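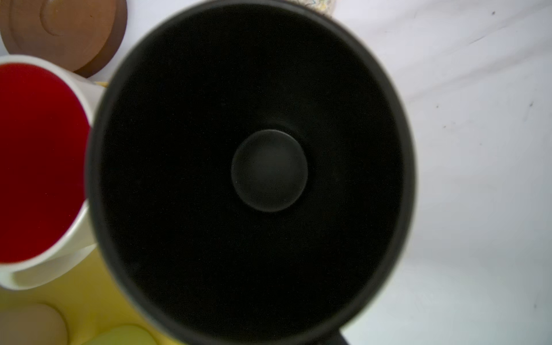
Photo: Claltov Product Documentation

Claltov Home Support > Manuals > Bumer 80 > Setup > Care > Contact

October
By the Documentation Office, Claltov Household Products, Brultirthorpe

Section 4. Preparing the Water System and First Use

This section applies to the Bumer 80 countertop hot water dispenser and to the Bumer 80 with the Bhutto filter head. Read Sections 1 through 3 before you begin. The dispenser must be unpacked, leveled, and standing in its permanent position before any water is added. Do not connect the power cord until you are told to do so in step 4.2.6.

4.1 Before You Begin

You will need the following items:

- the water tank and tank lid
- the filter cartridge, in its sealed bag
- the drip tray and drip tray grille
- a mug or jug large enough for one full rinse portion
- a clean, dry cloth

Use cold drinking water only. Do not fill the tank with hot water, carbonated water, or water from a softener that uses salt. In areas where the water supply is hard, set the hardness dial as described in Section 6 before the first heating cycle. The dial is set to the middle position at the factory.

CAUTION: The outlet nozzle and the metal collar around it become very hot during use. Keep hands and faces away from the nozzle whenever the amber light is on. Water may continue to drip for a short time after dispensing has stopped.

4.2 Fitting the Filter and Filling the Tank

1. Lift the tank straight up and away from the base. Remove the tape from the valve on the underside of the tank.

2. Wash the tank and lid by hand in warm water with a small amount of dish soap. Rinse both parts well. These parts are not suitable for a dishwasher.

3. Open the sealed bag and take out the filter cartridge. Soak the cartridge in a bowl of cold water until air bubbles no longer rise from it.

4. Press the cartridge into the seat at the bottom of the tank. On models with the Bhutto filter head, turn the head clockwise until the two arrows meet. Do not use tools to tighten the head.

5. Fill the tank to the MAX line and return it to the base. Press down gently until the valve opens. A small quantity of water will run into the base.

6. Plug the power cord into a grounded wall outlet. Do not use an extension cord or a power strip. The standby light will come on.

NOTE: If the standby light flashes, the tank is not fully seated. Lift the tank, wipe the valve with the cloth, and repeat step 5.

4.3 Rinsing the System

The system must be rinsed before the dispenser is used for drinks. Water from the first portions may be cloudy or may carry fine black particles from the filter. These particles are carbon and are not harmful, but the water should be thrown away.

1. Place the drip tray and grille under the nozzle.

2. Set the temperature control to 70. All temperatures on the display are given in degrees Celsius.

3. Place a mug or jug in the center of the grille.

4. Press and hold the RINSE button until the amber light comes on, then release it. The dispenser will heat and deliver one rinse portion.

5. Wait for the amber light to go out. Empty the mug or jug into the sink.

6. Repeat steps 3 through 5 until the water runs clear. Refill the tank whenever the level falls below the MIN line.

Particles are easiest to see in a vessel with a light-colored interior.

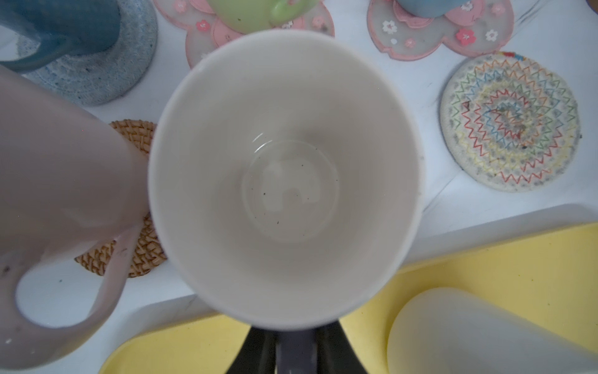 Fig. 4-2. White mug, interior.

If particles are still present after a full tank of water has been used, remove the cartridge and repeat the soaking step. If there is no improvement, replace the cartridge. Replacement cartridges are sold under part number 1171.

CAUTION: Do not drink the rinse water, and do not pour it back into the tank.

4.4 Choosing a Cup Position

The drip tray may be fitted at one of two heights. The upper position is intended for cups and small mugs and reduces splashing. The lower position is intended for tall mugs, travel cups, and jugs. The clearance between the nozzle and the grille in the lower position is 18 centimeters.

To change the position, slide the tray toward you, lift it clear of the rails, and slide it into the other pair of rails until it clicks. Empty the tray before moving it.

Vessels must be heat resistant and must stand flat on the grille. Do not use thin glass, cracked or chipped cups, or cups that are taller than the available clearance. The dispenser does not sense whether a cup is in place.

4.5 Setting the Portion Size

1. Place your usual cup on the grille.

2. Press the PORTION button. The display will show the current setting.

3. Turn the dial to the left for a smaller portion or to the right for a larger one.

4. Press PORTION again to store the setting. The dispenser will sound one tone.

The setting is kept if the power is interrupted. To return to the factory portion, hold PORTION until the dispenser sounds two tones.

NOTE: Leave room at the top of the cup for milk and for safe handling. A portion already being dispensed can be stopped at any time by pressing any button on the front panel.

4.6 After First Use

Empty and dry the drip tray at the end of each day. If the dispenser will not be used for an extended period, empty the tank, run one portion to clear the heating chamber, and unplug the power cord. Remove the cartridge and discard it. A new cartridge must be soaked and the system rinsed again before the dispenser is returned to service.

For descaling instructions, continue to Section 5.

Previous | Contents | Next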